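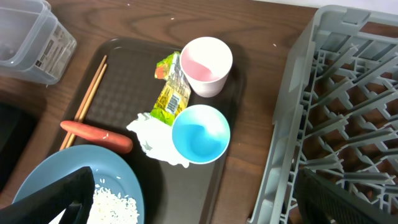
Zlata Kushnir
Einführung in die Lyrikanalyse, Handout zur dritten Sitzung
Stand: 5.8.21

Sprecher, Zeile, Pause

Vorab zur Hausaufgabe: 17 Abgaben, und in den meisten davon »will uns der Dichter sagen«. Der Dichter will uns nichts sagen. Er hat ein Gedicht geschrieben, das war ihm offenbar lieber. Wer in einem Gedicht »ich« sagt, heißt bei uns bis auf Weiteres Sprecher oder lyrisches Ich, auch wenn er dieselbe Katze besitzt wie der Autor.

Grundlage ist weiterhin der Zyklus »Trurdale« von Pylyp Stasiv, Texte 1 bis 3 im Reader. Bitte mitbringen, auf Papier. Das Telefon ist zum Lesen von Versen ungeeignet, weil es die Zeilen dort umbricht, wo es ihm passt, und genau darüber reden wir heute.

1. Zeilenstil und Enjambement
Im Zeilenstil fallen Satz- und Versende zusammen. Beim Enjambement läuft der Satz über das Versende hinaus. So weit kannten Sie das aus der Schule. In der Schule hieß es dann meist, das Enjambement erzeuge »Spannung« oder »Dynamik«. Beide Wörter sind bis Semesterende gesperrt. Schreiben Sie stattdessen, welches Wort am Zeilenende steht, was man dort erwartet und was in der nächsten Zeile wirklich kommt.

Im ersten Text steht »ich ließ die Tür« am Versende. Man rechnet mit »offen«. Es folgt »den anderen«, und aus einer Nachlässigkeit wird ein Verzicht. Das ist ein Befund, mit dem sich arbeiten lässt.
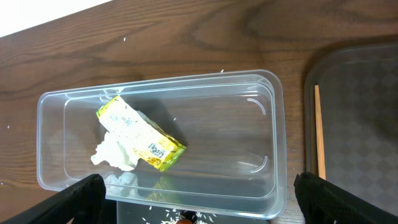

2. Zäsur
Die Zäsur ist ein Einschnitt innerhalb des Verses, mit oder ohne Satzzeichen. Lesen Sie laut. Wer im Wohnheim wohnt, liest leise laut. Im zweiten Text verschiebt sich der Einschnitt von Vers zu Vers nach vorn, bis in der letzten Zeile nur noch ein Wort davor steht – »Bilyk«, der Name des Nachbarn, der vorher gar nicht vorkam.

3. Reimlosigkeit
»Das Gedicht reimt sich nicht« ist eine richtige Beobachtung und noch keine Analyse. Achten Sie auf Assonanzen und Wiederholungen, im dritten Text vor allem auf das lange o.

Zur nächsten Sitzung: eine Seite zu Text 3, höchstens 1.000 Zeichen. Beim letzten Mal lag der Rekord bei 2.624, die Einleitung über die Lyrik seit der Antike mitgerechnet. Zitate mit Versangabe, Versgrenzen mit Schrägstrich.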